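# Bar Stock and Bins: Frequently Asked Questions

Revised 9/7/22. Replaces the January sheet. Corrections go to Merike Zariņš at the Derkwood store.

## Ordering and sizes

**What do the colors mean?**

Color gives the length class. Red is long, green is short. It says nothing about the load rating or the batch. The batch number is on the bag label, so keep the label until the bag is empty.

**Can I get red bars in the short length?**

No. Joter supplied a short red bar for one season and it was withdrawn after too many mixed kits. If you find one in old stock, return it to Ott Luik and do not issue it.

**What is the minimum order?**

30 bars per color. Orders over 500 are split into two deliveries and invoiced together.

**Are the ends rounded?**

The ends are cut square and left that way. A bar with a rounded end has been worn or dropped. See "Wear" for what to do with it.

## Bins

**Which bin should I use?**

The open gray metal bin, Mullow pattern. It has a flat floor, and the front wall slopes outward so that a bar can be slid up and lifted over the edge. Cardboard trays are fine for transport between buildings but should not be left on the bench.

**Do the bars have to be lined up in the bin?**

Only for storage. A bin in use can hold bars at any angle, provided they lie flat on the floor in a single layer. A bar resting on top of another tends to roll when its neighbor is taken out, and most chipped ends come from that.

**How many bars go in one bin?**

For bench use, six: three red and three green. This leaves enough bare floor between the bars to get hold of each one by its long sides. Storage bins are filled to the line on the inside wall and are not meant to be picked from. 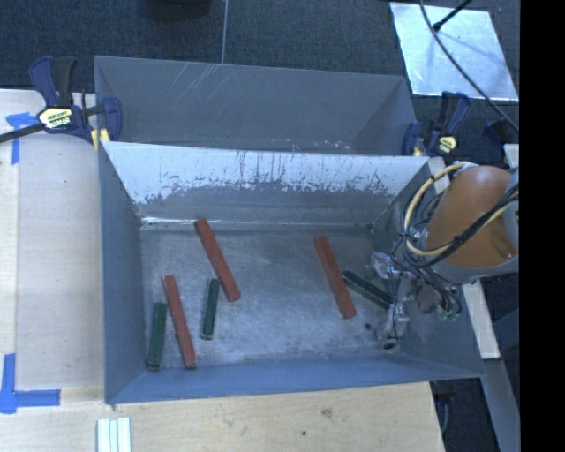
If a job needs more than six, set up a second bin. Witold Kołodziej tried nine to a bin on the Wongsuwan order and went back to six within the week - the bars kept ending up against the walls, where they are slow to pick out. The same applies to single-color jobs.

**The floor of my bin is scratched. Does it need replacing?**

No. Scuffs, fine scratches and dull patches are normal and do not affect the bars. Replace the bin if the floor is dented enough to rock a bar, or if there is a raised burr you can feel with a gloved finger.

**How do I clean a bin?**

Empty it, brush out the grit, and wipe it with a damp cloth. Dry it before refilling. Do not use steel wool or anything with solvent in it. Marks that stay after wiping can be left alone.

## Wear

**When is a bar too worn to use?**

Stand it on its end on a flat surface. If it stands unaided, it stays in use. If it leans or tips, put it in the returns box. Try both ends. Surface wear by itself is not grounds for return.

**Can worn bars be recut?**

Long bars can, once. Short bars cannot, as they would fall below tolerance. Ojārs Petrauskas does the recutting and needs the original batch number.

## Counts

**Why doesn't my count match the system?**

The system counts bars issued, including those in the returns box. At the last stock check it showed 3,782. Report any gap on the count form, with red and green on separate lines, and send it to Maiara Caldeira.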